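Godelieve Bakker has the kettle on before I have found somewhere to put my coat. She runs the training side of Brarex, a small company that sells a tabletop robot arm kit called the Nekel, and she had warned me in her emails that she can talk about it for as long as anyone will let her. I told her I had the whole morning. She took me at my word, and I am glad she did.

The Nekel is meant for people who want to teach an arm to handle everyday things but do not have a mechanical workshop down the hall. You get the arm, the fittings, the software, and a plan for your first weeks with it, and for a yearly fee you also get Bakker and her colleagues at the other end of the phone. Colleges buy it, and so do small design firms. One customer, Ní Bhriain, makes kitchen tools for people with weak hands, and they use theirs to try out handle shapes before anything goes to the molders.

"They were the ones who pushed us toward kitchens," Bakker says, pouring. "We used to send everybody out with blocks. Lovely blocks, very tidy, all the same size. And people would have a grand time for two weeks and then ring us up and say, well, now what? Because there isn't a soul alive who needs blocks moved from one side of a table to the other. But everybody has had to put a bottle away, or find the colander."

So the blocks went, and in their place came what she calls the pantry, a mix of ordinary kitchenware and play food that customers can add to from their own cupboards. She is particular about it in the way a good cook is particular about knives. She likes things that roll a little and things that refuse to roll at all. She likes a dish with a rim, so that an arm has to come up and over. She likes a squeeze bottle laid on its side, and she will tell you why at some length.

"A bottle standing up is easy, you just close on it," she says. "Lay it down on a plate and suddenly you've got to think about where you're coming in from, and whether you'll catch the plate, and which end is the cap. My mother would have said it was like getting a baby out of a car seat. You can do it, but you plan it first."
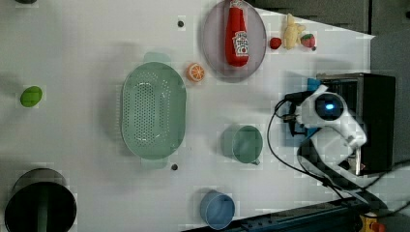

I asked whether play food wasn't a bit of a cheat, and she laughed and said that she gets asked this at every trade show she has ever stood at. The play food is there for the early weeks, in her view, when a learner is going to squash and fling a great many strawberries and would like to have the same strawberries tomorrow. Real fruit comes later, if it comes at all. She has one customer who went to real tomatoes in the first month and regretted the carpet.

"What matters at the start is that the shapes are all different from each other," she says. "A strawberry comes to a point, and an orange slice is round along one side, and the two of them want completely different handling. I don't mind what they're made of. I mind very much if somebody sends me a table with six of the same thing on it and says they've been practicing."

The first exercises are plain ones. Pick something up and put it in the colander. Take it out again. Move a cup a hand's width and leave it upright. The manual gives 9 of these to begin with, and Bakker would like it known that she argued for fewer. After that a learner is supposed to make up their own, and this, she says, is where she can tell who is going to enjoy the thing. Some people send her long, careful plans. Others just start feeding strawberries to a mug and see how they get on, and she has a soft spot for them.

I wanted to know about the price, and she was straightforward about it. The kit is not cheap, and she would not hear of my calling it affordable. What she would say is that the company leases to schools by the term, starting in May, and that the lease includes the phone support, which in her opinion is the part worth paying for. Lendness, the firm that handles the leasing, also takes care of repairs and sends out a loan arm while yours is away. They have 200 kits out on lease at the moment, and she reckons she has spoken to the people behind most of them, some of them more often than their own families have.

What goes wrong? Cables, mostly, she says at once, and puts her cup down to say it properly. New owners think all day about the fingers and never about the cable, and then they reach across the table and wonder what is holding them back. She tells everyone to move the arm slowly by hand through its whole reach before they switch anything on, and to watch the cable the whole way. Then there is the matter of big appliances. People get fond of having a real one on the table, and she understands it, she has a weakness for them herself, but an oven takes up a great deal of room and it does not budge if you bump it.
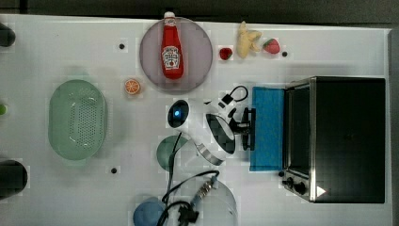 Photo: Brarex

"I do like a toaster oven, though," she adds, a little guiltily. "It has a door, it has knobs, it has a front you have to come at squarely. You can spend a very happy month on a toaster oven. I just ask people to put something soft down near it while they're learning. A sponge does fine. I've had grown engineers tell me that a sponge is beneath them, and I've had the same grown engineers on the phone a week later asking about a new set of fingers."

She is less sure of herself on the software, and says so. Her colleagues rewrote the recording screen last year and she still reaches for buttons that have moved. You guide the arm through a job, the program keeps what you did, and after enough tries you can ask it to have a go alone. How many tries are enough depends on the job and on the person, and she won't be pinned down on it, though I did try. She would rather a customer did 8 slow ones with care than a whole afternoon of hurried ones, and that was as far as she would go.

By this time the tea was cold and we had wandered on to her garden, and from there to her sister's garden, and I had to steer us back to ask what comes next. A softer set of fingers is on the way for delicate things, and there is a shorter manual, which she is writing herself and which is already longer than the old one. She is also hoping for a second pantry, this time built around laundry, and has been bringing in odd socks from home.

Anyone thinking of leasing can ask Brarex for a visit first, and they will bring an arm along and let you drive it for a couple of hours. Bakker does many of these visits herself. If she comes to yours, put the kettle on and leave the rest of your morning free.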